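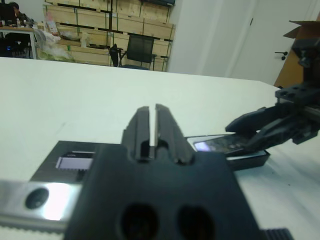 More data, more data. Sick of hearing it. We did 546 runs of phone and tray at Ostley and I'd bin 400 of them tommorow. Same table, same phone, same tidy grab every time. What's it meant to learn from that? Give me 130 messy ones. Fumbles, bad angles, the grab that misses and gets fixed. Briston pays per run so of course everyone goes for easy ones. Wrong incentive, wrong behaviour. Pay for variety. And let the operators have a brake, 12 good ones before lunch is plenty.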